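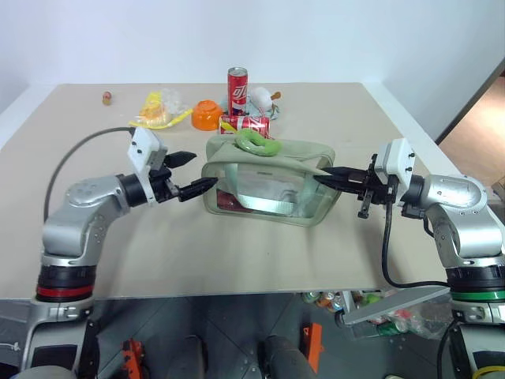
By Effie Strachan | 11/17/20
Filed under: Data, Household, Readmes
Print | E-mail

# Pencil case survey, cleaned version

Readme for the Gerketex sheet. Read before you sort anything!!

## What's in it

3513 rows, one per pencil case or pouch. Collected in October from school supply lists and shop listings, typed in by me and Niall Leckie. Columns: maker, closure, length, fabric, color, price, notes.

## Known problems

- Length is in inches except the Valden rows. Those are cm. Will convert, not done yet
- "clear" and "see-through" are the same thing, merge them yourself for now
- 400 rows have no price. Blank means blank, not zero
- Tennant changed thier color names halfway thru, old names kept in notes
- 3 duplicates left in on purpose, Niall is still checking which one is right

## Files

cases.csv - the main one
colors.txt - color names, old and new
old/ - ignore

## Using it

Fine for class work or whatever. Say where you got it. Don't use the Jorwood prices for anything serious, they were sale prices and I didnt catch it till row 20.

Fixes go to Niall, he has the master copy.

Print | E-mail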